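## Sorting Drink Containers in the Residence Kitchen

Our project looked at how containers left in the Plimano residence kitchen could be sorted before the November pickup. The old system was one bin, and most of what went into it ended up as garbage. We wanted a step at the table, where people could set things down first and check them.

We chose a shallow tray with a raised rim so that a bottle on its side would stay put. Pink was the only colour the shop had left. We bought 2 of them and kept one as a spare.

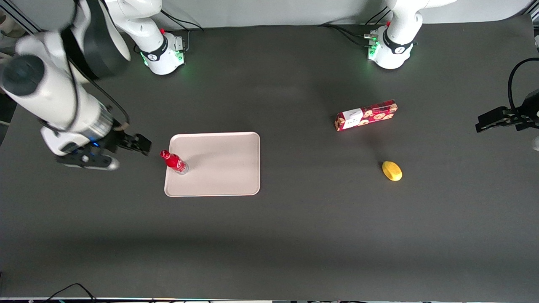 Tirta Halim thought the tray should be deeper, and said that anyone carrying an armload of bottles would skip it and go straight to the bin. We had the same worry after the first week, so we moved the tray to the end of the counter nearest the door.

Over the trial we logged 200 containers. Of these, 71 still had a cap on and had to be handled again. Labels were left alone, as the depot accepts them.

For the next round we would put a small dish for caps beside the tray and try a deeper one at Subramaniam House, where the kitchen is busier.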